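Koster has issued a short working guide for tabletop handling trials, the pick-and-place tests used to check a robot arm before it moves to real parts. Sites at Cloven and Tallby adopt it in October. 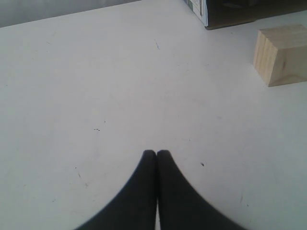
**Lies Vanhove**, standards editor

The guide sets one test object, an unfinished pine cube, and requires a start position for it to be written down before each trial. Fingers must be closed at the start. Marks on the table surface are to be logged at the beginning of a shift.

A full series is 800 trials. Danuta Sadowski, who edited the text, said the earlier draft asked for 4000 and that few sites finished it.

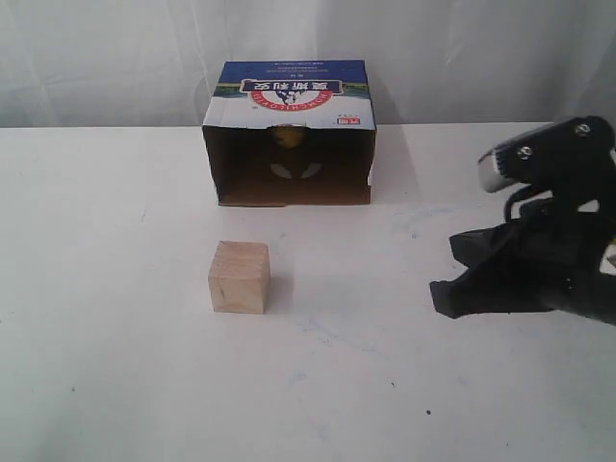
**Does a trial count if an operator stops the arm?**
It is recorded as a stop and left out of the success rate. The log must show the time and the name of the operator. A series with more than 2 stops is reviewed before the next one begins.

Comments on the guide go to Cor Segers by Friday.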